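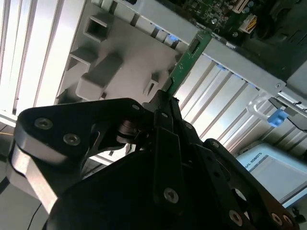
Figure 2. A narrow green card at the chassis rail of a desktop computer.

Unit 2: Fitting and Removing Cards
Condbridge Evening Program, Desktop Hardware
Instructor: Elsa Moen

Read this before the lab. We will work on the open desktop cases on the side benches, in pairs. Eskil Forsberg will be in the room to check your work before anything is powered up.

Before you touch a card
Shut the computer down, switch off the supply at the back and pull the cord. Hold the power button in for a few seconds. Clip your wrist strap to bare metal on the case, well away from the board. Carpet and a wool sweater can put well over 1000 volts on your body without you feeling a thing.

Holding the card
Circuit boards are held by the edges. Look at the card in Figure 2: there are tiny parts and white printed markings on its surface, and a small black connector near one end. Parts of this size can be knocked loose by a thumbnail. Keep your fingers off any gold contacts as well. Skin oil stays on them, and a dirty contact gives faults that come and go.

Lining up
Most trouble in this lab happens at the chassis rail. The sheet metal is stiff and the edges can be sharp – go slowly. Bring the card up to the rail at a slight angle if space is tight, then straighten it before you push. Press evenly along the edge. If it stops early, take it out and look at the slot. Do not rock it from end to end.

Screws
Start each one by hand. Snug is enough. Put loose screws in the tray, never on the floor of the case.

Terms to know
Chassis: the metal frame and shell of the computer.
Edge contacts: the plated strips along the side of a card.
Seated: pushed fully home in its slot.

Homework
Read page 19 of the lab book and write up your card swap in one paragraph. Hand it to Eskil at the start of the next lab.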